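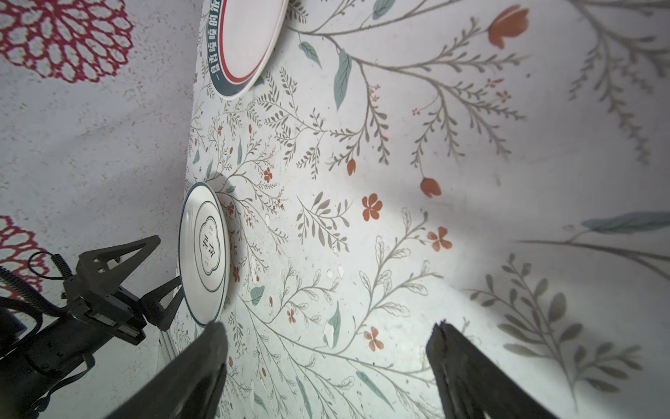
**Figure 2.** Wrist camera view during the plate task, right arm. One plate lies flat on the tablecloth; the second is tilted up nearly on edge, between the left gripper and a finger of the right.

### 4.2 Plate handling

Plates were the hardest items in the table set. A flat plate leaves little room for a finger under the rim, and the cloth can bunch when the gripper pushes sideways. We ran 300 trials with the two-arm policy, split evenly between plain and patterned table coverings. Each trial had a limit of 50 seconds. A trial counted as a success only if the plate reached the rack without operator help.

The policy finished 39 percent of trials. Most failures came during the handoff, when one arm released before the other had a firm hold. Printed cloth such as that in Figure 2 also hurt rim detection, as did glare on glazed surfaces. Retraining with the Bernia texture set reduced the detection errors but had little effect on handoffs. Cheon and Somogyi report a similar split for bowls. At this rate, we do not consider the policy ready for unattended table clearing.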